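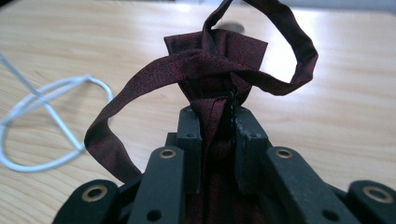
## 2. Tying the Besow tie

1. Drape the tie around your collar, seam side in. The wide end should hang 9 inches lower than the narrow end.
2. Cross the wide end over the narrow end and pass it behind.
3. Bring it across the front once more to form the band.
4. Push the wide end up through the neck loop, then down behind the band.
5. Slide the knot up – slowly – while holding the narrow end.

**Note:** For a collar over 44 cm, start with the wide end 2 inches higher.

**Caution:** Don't pull on loose threads. Trim them.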